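Reports > Projects > Subtitling and Archive
November 2018
By Aisyah Hutapea
2 min read

Progress report: Ginting subtitle restoration, second stage

The second stage covers the English subtitles for the mecha serial Tunent, using the scripts and tapes held at Povport. The grant pays for translation, timing and one round of checking. It does not cover dubbing or new artwork.

The serial has 117 episodes. We have finished translation on 83 of them, and 24 of those still need a timing check. The remaining scripts are with Dimas Setiawan, who took over the later story arcs in May. He is working in broadcast order, apart from the two recap episodes, which he has left for the end.

The main delay has been character names. The early fan translations spelled them one way and the licensed release on disc spelled them another. Kristaps Priedītis compared both against the storyboards, and we have settled on the storyboard spellings. This meant going back through finished files, which took most of three weeks. The name list is now fixed and we do not expect to reopen it.

Song lyrics are the second problem. The opening theme changes twice and the ending theme changes four times. We have cleared the words for all but one ending. Janelle Layug is writing to the publisher about it.
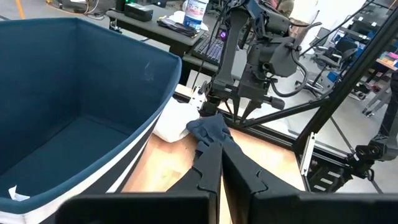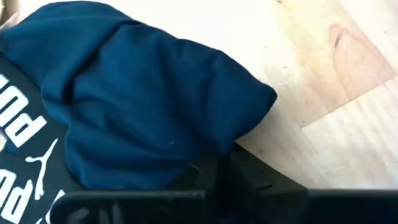
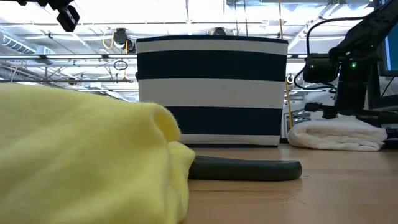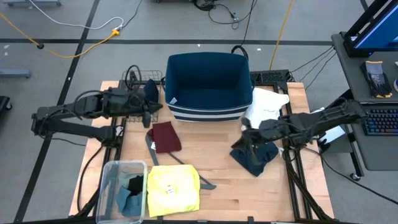 Will the finished subtitles keep the honorifics used in the original dialogue?

They will stay in wherever a change of honorific matters to the story, mostly in scenes between the pilots and their commander. In ordinary conversation we are dropping them, as agreed at the end of the first stage.

Spending is in line with the plan except for tape transfer. Four of the Trasevport tapes had to be played on a different deck, and the supplier charged $2000 for the extra work. We have covered this from the contingency line and are not asking for more money.

Finbarr Lynch has watched the first two story arcs with the new subtitles and sent notes. Most concern lines that stay on screen too briefly during the battle scenes. We will fix these along with the outstanding timing checks.

Work for the next period: finish the remaining scripts, complete the timing checks, and get an answer on the last ending theme. The sample episodes you asked for will be sent with the next invoice.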